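Speaker notes: Living alongside the brown bear
Autumn lecture series, Tedimum Wildlife Trust
Running time: 20 minutes, questions to follow

Opening (slide 1)
Welcome the audience on behalf of the Trust. State that the talk concerns the brown bears of the Derton uplands, their yearly cycle, and the ways in which residents may share the valley with them safely. Ask that questions be held until the end.

Diet (slides 2 to 4)
The brown bear is classed as a carnivore, yet most of what it eats is plant matter. In spring the animals graze on new grass and dig for roots. By September they feed almost without pause on berries and nuts, and an adult may be on the move for up to 20 hours a day. Pause on slide 4 so that the audience can compare the skull with that of a wolf. The broad, flat molars are the point to stress.

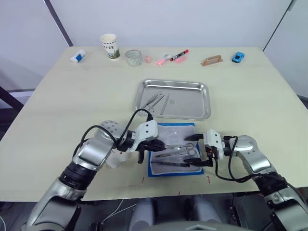 Tabletop with cups, markers and a small blue toy car

Winter (slides 5 and 6)
Explain that bears do not sleep through the winter without a break. Body temperature falls only slightly, and a disturbed animal can wake and leave the den. Cubs are born in midwinter, blind and very small, and nurse while the mother rests. Dens in the Khoo forest are usually dug beneath the roots of large trees, on slopes where snow lies deep.

The survey (slide 7)
The Trust collected 2,851 hair samples from rubbing trees along the Casier ridge. Genetic testing identified 70 individual bears, of which 13 were females known to have raised cubs. Make clear that this is a minimum count. Bears that did not visit a rubbing tree are absent from it.

Should the projector be slow to load the map, continue with the spoken text. The three survey areas are listed on the printed handout.

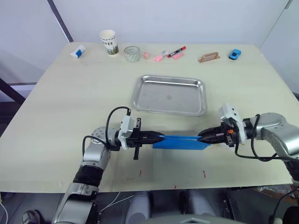
Residents of the lower valley report most of their encounters at dusk, near orchards and beehives. The Trust's advice is as follows. Pick up fallen fruit daily. Store household waste indoors until the morning of collection. Fit electric fencing around hives before the bears leave their dens, and test it weekly.

On meeting a bear (slide 9)
Read this section slowly. Stay calm and speak in a low voice. Back away without turning around. Do not run, and do not climb a tree. Keep dogs on a leash at all times on the ridge path. A female with cubs must be given the widest possible space.

Close (slide 10)
Thank the audience. Sighting forms are available at the door and may be returned to the Derton office any Thursday before 5 p.m.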